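Station Four

The returns room at Siment ran two shifts until October. After that it ran one shift and the arm.

The work had never been complicated. Household goods came back from the stores in mixed lots, without boxes, and somebody had to decide what each thing was and where it went next. The old method was a long table and people standing along it. A sorter picked up an item, looked for damage, keyed a four-letter code and set the item in a tote. A good sorter did not look at the keypad.

The arm was installed at the fourth position, which had the best light. The contractor, Otel, bolted it down over a weekend and left a binder. The binder had a chapter on lubrication, a chapter on fault codes and a single page headed Operator Role. The operator's role was to load the bin, confirm the pick, clear faults and record exceptions. The page was signed by a project manager at Selvanayagam, the company that had written the software, and it had been revised 3 times before anyone in the room saw it.

The woman assigned to Station Four had been on the table for 12 years. She was picked on the basis of her error rate, the lowest on either shift. She read the binder at home and brought it back with paper strips between the pages.

Her first complaint was procedural. The binder said to load the bin "at random." She asked the shift lead what that meant. He said it meant to put things in without thinking about it. She said she had been paid for a long time to think about it, and that if she dropped in six items without thinking she would still put the heavy ones at the bottom and the sharp ones with the handle out. He said that was fine. She wrote in the exception log that the loading was not random, and gave the reason, and signed it.

A load took the arm a little under four minutes. A person could clear the same load in less than one. This was known and had been allowed for. The arm did not take lunch, and the plan was for it to run through the evening, when the second shift used to be there. The people from the second shift had been offered places at the Umik warehouse, across the river. Most had accepted. The bus to Umik took longer, and the last one back left before the shift ended, so they arranged rides among themselves.

She learned the arm the way she had learned the table. It was good with anything that had an edge standing up. It would come down over the wall of a cup, close, lift, and hold the cup level all the way to the tote. It was poor with anything round side up. With a bowl on its face it would lower a finger to the curve, slide off, rise to the same height as before and lower the finger again. After the third try it stopped and turned on the amber light. She would press Hold, tip the bowl over with her hand, and press Resume.

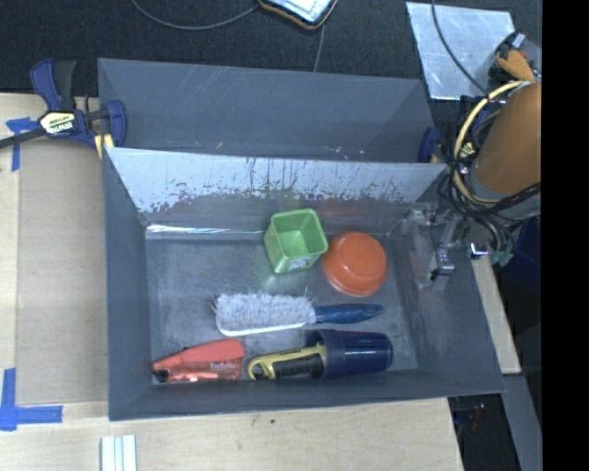
Brushes were uncertain. If the arm took a brush by the handle it usually got it out. If it took the bristles, they gave, and the camera reported a firm hold for about as long as it took the brush to fall. The log had no code for this. She used the code for Dropped Item and wrote "was never held" in the comment field.

Knives were supposed to be removed before loading. They came in with everything else, blades retracted or not, and the binder left them to the operator's judgment. She began by taking them all out. Then the weekly report showed her exceptions above target, and the shift lead asked whether a closed knife was really an exception. She tested the slide on each one after that. If it locked, it went in.

The report arrived by e-mail every Friday. It had a column for the arm and a column for her. The arm's column listed completed picks. Hers listed interventions, in red if there were more than 20 in an hour. She noticed that when she turned a bowl over and the arm then picked it up, the pick was counted for the arm and the turn was counted against her. She raised this with the shift lead, who raised it with Otel, who replied that the report was working as designed.

She tried an hour of loading with every bowl already right side up and every handle clear of the wall. The interventions fell to two. The arm's picks went up to 114, the best hour it had recorded. The figure was printed and pinned to the board by the time clock, with the serial number of the arm beside it.

The following week a technician from Selvanayagam came to see what had changed. He stood at the station with a laptop and watched her load. He was young and polite and did not talk much. After several bins he asked her to stop arranging the items.

She told him she was not arranging them, she was putting them down.

He said the system had to learn the difficult cases. If it only saw easy ones it would be no use in the evening, when the feeder did the loading and there was no one at the station.

She asked how long it would need to see the difficult ones.

He said that depended on how many she could give it.

She considered this. She asked whether the exception log was read by anyone. He looked it up and told her that the comment field was not included in the export. He seemed sorry about it. He wrote the name of the field on the back of his hand and said he would ask to have it added.

When he had gone she loaded the next bin. She held the items over it and let go, and they landed as they landed. The bowl came down on its face. The arm started its cycle, lowered the finger, slid off, rose and tried again. The amber light came on. She pressed Hold and turned the bowl over.

In the comment field she wrote what the finger had done, which side it had slipped to, and where she would have put her own thumb. It took longer than the pick. Then she entered the date, 2018-11-15, and her employee number, and pressed Resume.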